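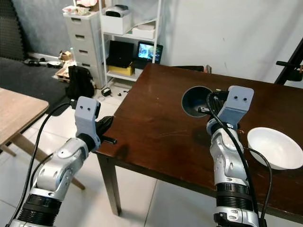

Storstead Summer Festival of Cultures
Frequently Asked Questions

Last updated February 29, 2024

When and where does the festival take place?

The festival is held over two days in June on the grounds of Storstead Park. The main stage stands on the north lawn. Dance and music workshops are held in the Akirance Pavilion, next to the rose garden.

Is there an admission fee?

Admission to the grounds and to all main stage performances is free. Workshops in the Akirance Pavilion require a ticket, which may be reserved through the festival website or picked up at the information tent on the day, subject to availability. There is a limit of 2 workshop tickets per person.

Who is performing this year?

The program includes 23 dance, music, and theater groups. The Khương Ensemble will open the first evening with a program of Vietnamese folk music, and the Stendard Brass Band will close the second. The full schedule will be posted on the festival website once set times have been confirmed. Set times may change due to weather.

Is seating provided?

There are 480 chairs in front of the main stage, available on a first-come, first-served basis. Visitors may bring folding chairs and blankets for use on the lawn behind the seated area. Chairs may not be left unattended overnight.

How do I get to the park?

Bus route 327 stops at the east gate and will run on an extended schedule both evenings. Limited parking is available in the Mill Street lot. Parking on the residential streets west of the park is restricted to permit holders for the duration of the festival. Bicycle racks are located at both gates.

Is the festival accessible to visitors with disabilities?

Paved paths connect the east gate, the main stage, the pavilion, and the restrooms. A raised viewing platform is reserved for wheelchair users and one companion each. Sign language interpretation is provided for opening remarks and all spoken theater performances. Requests for other accommodations should be submitted in writing at least two weeks before the event.

May I bring food and drinks?

Yes. Food and nonalcoholic drinks may be brought onto the grounds. Glass containers and charcoal grills are not permitted. Food vendors will be open from noon until the last performance ends. Most accept cards, although smaller stalls may accept cash only.

Are pets allowed?

Service animals are welcome throughout the grounds. Other animals are not admitted.

What happens if it rains?

Performances continue in light rain. In the event of lightning or high winds, the main stage will be closed and visitors will be directed to leave the lawn. Where possible, delayed performances will be moved to a later time on the same day. Workshop ticket holders will be notified of cancellations by email.

May I take photographs or record video?

Personal photography is permitted at the main stage. Flash, tripods, and drones are not. Recording inside workshops requires the consent of the instructor. Members of the press should apply for accreditation before the festival.

How can my group apply to perform next year?

Applications open in the fall. Groups must submit a short written description of the proposed performance, a recording, and a list of technical requirements. Incomplete applications will not be reviewed.

Where do I report lost property?

Items may be handed in or claimed at the information tent during festival hours. After the festival, unclaimed items are transferred to the Storstead Parks Office, where they are held for 30 days.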